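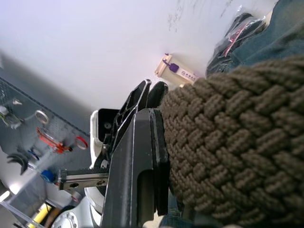
Looking After Stikar: a year of keeping two arms and four fingers honest
Speaker notes, Gleice Peixoto
Otoria meetup, afternoon session, 30 minutes with questions

Opening

Thank Nuanchan for the introduction and for driving the spare parts over so people can handle them at the break. Pass the two worn pads around now, while I'm talking, or I'll forget like I did in December and they'll come home in my coat pocket again.

Say who I am. I look after one cell. It's called Stikar, it has two arms and it spends its days with clothing on a table. I know a few of you look after whole floors of machines and I do admire that, but I've come to believe there's a fair bit to say about just the one, and I'd like to say it at a comfortable pace. If you came for the learning side, Nuanchan is the person to corner afterwards with a coffee. I'm going to talk about screws, cables, rubber and the Monday-morning sort of jobs that come around whatever day it is.

(Pause. Check the microphone is picking me up at the back. It never does at first.)

Why clothing is hard on a cell

When I came to this from packaging I thought cloth would be a holiday. It's soft, it weighs next to nothing, and if you drop it you pick it up again. I was so pleased with myself! Then we started on jeans, and jeans have seams as thick as a pencil in places and rivets and a big metal button, and they shed. Denim lint is the great enemy of my working life. It's blue, it's fine, and it finds its way into every slot and screw recess you own. My first service on the fingers, I pulled out a little felt mat that had packed itself in behind the pad, and I kept it in a jar for ages to show visitors.

Then the belts came along. A leather belt is easy on the pads and hard on the planner, so I'm told. A braided one is the reverse for me. All those raised cords work on the pad like a very slow file, and they don't wear it evenly. They wear it in a pattern, and the pattern is what gets you. You end up with a pad that measures fine at the corners where you'd naturally put the calipers and is dished through the middle where the grip happens. Please measure in the middle. If you take one thing home today I'd be happy for it to be that one.

(Hold up the dished pad if it's come back round. If it hasn't, ask who's got it.)

How the table is laid out
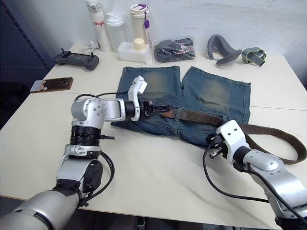

Most of my setup time goes into cables, and I'd like to spend a few minutes on them because they're the part of this job people apologize for when they show me around their own shops. Both of our arms reach in from the near edge of the table, one from each side, and each wrist has a black cable that has to follow it wherever it goes. My first instinct was to tie everything down nice and snug against the arm. It looked lovely and it lasted until the first deep wrist rotation, when it pulled a connector half out of its seat and we lost the camera feed for the afternoon. So now we leave slack, and then of course you have to decide where the slack is going to live. With the left gripper turned upright on the waistband beside the buckle, its cable hangs in a curve down the side of the arm, quite clear of the cloth, and I'm content with that. The right one I'm less content with. It trails down over the tabletop in a long loop before it gets back to the arm, and with a belt tail that long curving out on the same side of the table you have two long dark-ish bendy things sharing a small space. I want that loop lifted. I'll come back to it under jobs still to do.

(Someone will ask about overhead cable support. Yes, we've tried one. It swung. The version from Balletti with the stiffer boom is on order and I'll report back next year if they'll have me.)

Homing and the morning check

I do this before anyone else is in, with my tea, and I'd encourage you to protect that bit of the day if you possibly can. The arms come up to their home pose one at a time, left and then right, and I listen. I know that sounds a bit soft. But you learn what your own joints sound like, and the elbow on our right arm told me it had a problem a good two weeks before the current log did. It was a sort of dry tick at the same point in the swing. Write down what you hear even if you feel silly about it.

After homing I open and close both grippers fully with nothing between the fingers. Then I close them on a gauge block and write down what the software believes the opening is. The number itself matters less than whether it has moved from yesterday. When it drifts, it's usually lint behind the pad, sometimes it's a fastener easing off, and only once in all this time has it been the drive itself.

Then a hand over the tabletop. Just your clean palm, all over. White tables hide threads of pale stitching very well and you'll feel them long before you see them. Keep your phone and your cup well to the back if they must be on the table at all. We are not saints about this.

The fingers, at a bit more length

Every finger on Stikar comes off on a schedule, and the schedule is by closing count. We used to go by calendar and it was hopeless, one quiet month and you're throwing away perfectly good pads, one busy month and you're picking up belts with what is basically a bald tire. We settled on 900 closings on braided or woven goods. On flat cloth we let them go a great deal longer and just look at them.

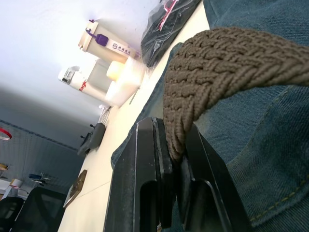 What tells you a pad has gone is nearly always the thin end of something. A good pad will hold the end of a braid with a small bite and stay put while the arm moves off. A tired one has to be asked for more force, and the software will cheerfully give it more force, and everyone is happy until you notice the braid has been squashed flat and the motor is running warm. So watch the commanded grip force over the week. If it's creeping up and the goods haven't changed, go and look at your rubber.

When you have the finger off, clean out the slots and cutouts before you do anything else. I use a soft toothbrush and then a dry cloth. No compressed air, please, I've had this argument with very clever people and I'll have it again today if you like, but all the air does is move the lint from somewhere you can reach to somewhere you can't. A dull bloom of dust on the faces of the fingers can wait for the end. It's only cosmetic.

Pads go on with the new adhesive that Þrastardóttir's shop put us on to, and they stay under a light clamp overnight. I know the tube says an hour. I've had two come off at an hour.

Then you put the finger back, and this is where I went wrong for months, so do forgive me if I labour it. Snug both screws, close the gripper gently on the gauge block, and only then do the final tightening with the fingers closed. If you tighten them up open, they sit a whisker out of parallel, and you'll get a grip that's firm at the tip and loose at the base. On a t-shirt you'd never know. On a belt it rolls the belt, and then you have Nuanchan at your elbow wondering why her success rate fell off a cliff on the very day you did your maintenance. (She'll laugh here. Let her.)

The wrist cameras

Short section, skip if I'm past the twenty-minute mark.

The little camera at each wrist is looking past its own fingers the whole time, so any change to the fingers is a change to what the camera sees. New pads are blacker than old ones. After a pad change I take a reference still at home pose and lay it over the previous one. If the fingers have shifted in the view, I go back and check my screws before I go anywhere near the calibration. Wipe the lens with the same sort of cloth you'd use on your glasses, and do it after the denim, every time.

What our log looks like

Show the notebook. It really is a paper notebook. Entry 617 was last week's and I'd like to read it out because it's typical: "Left outer pad changed, lint behind, gauge back to normal, right elbow quiet." That's the whole entry. I tried a form with 74 fields on it once, at the request of somebody with a lovely spreadsheet, and I filled it in properly for nine days. The one-liners I've kept up all year, and when we had to work out when the elbow tick started it was the one-liners that had it.

Jobs still to do

Lift the right-hand cable loop. Make a second set of fingers so a swap takes minutes and the pads can cure in peace. Find a table covering that shows up pale thread. Teach somebody else the morning check properly, all of it, including the listening, so that I can have a holiday.

Questions

Repeat each question into the microphone. If anyone asks for pad hardness, the figures are on the card inside the spare parts box. Collect both pads before people drift off to the tea table.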